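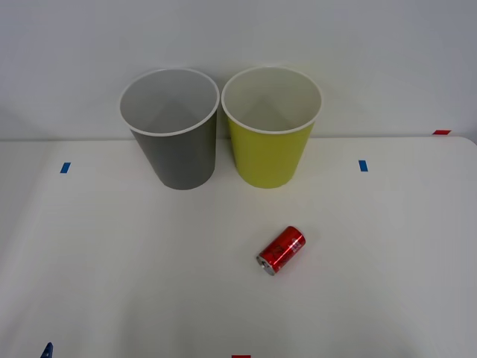 Seija Laitinen: Compliant fingers lose on cans, every time. The ribs fold around the sidewall before there's enough normal force to lift, and the can rolls out toward the tip. I'd go back to flat pads.

jumska_bench wrote:
Not what I'm getting. Same Imix controller, ribbed fingers, 84 grasps on a can lying on its side, 3 drops. All 3 were with the approach more than a few degrees off the can's long axis. Flat pads on the same arm dropped it far more often. What force limit are you running?

Seija Laitinen wrote:
Default. Never touched it.

jumska_bench wrote:
Default is too low for ribbed fingers. Raise it until the ribs just start to bow on an upright cup, then back off one step. The fingers I'm using are the blue textured ones with the ladder ribs on the inner face.

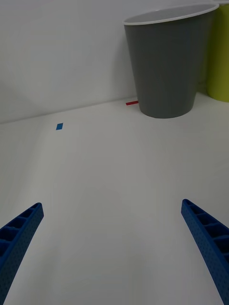 With the jaws open wide, the wrist camera gets both tips and the back of the table, and I use the tips as a fixed reference when checking calibration. If they shift in the view between runs, the mount has moved. The Vainio bracket is bad for this. The Irholm one held through 347 cycles before I retightened it.

tolppa wrote:
Disagree on the wrist camera as the main view. Two tapered cups standing side by side are easy from a fixed camera and a pain from the wrist, where one hides part of the other or drops out of view. I plan from the fixed camera and only use the wrist for the last stretch.

jumska_bench wrote:
That works until the arm blocks the fixed camera. I log both and compare.

tolppa wrote:
Then you need the clocks synced, and Imix doesn't do that out of the box.

jumska_bench wrote:
It does with the April firmware. Set parameter 702 to external trigger and power cycle. A soft restart doesn't pick it up.

Seija Laitinen wrote:
Raised the force limit. Can is better – still slips if I grab near the lid end. Cups dent now though.

jumska_bench wrote:
Use separate limits per object. Grab the can at mid-body.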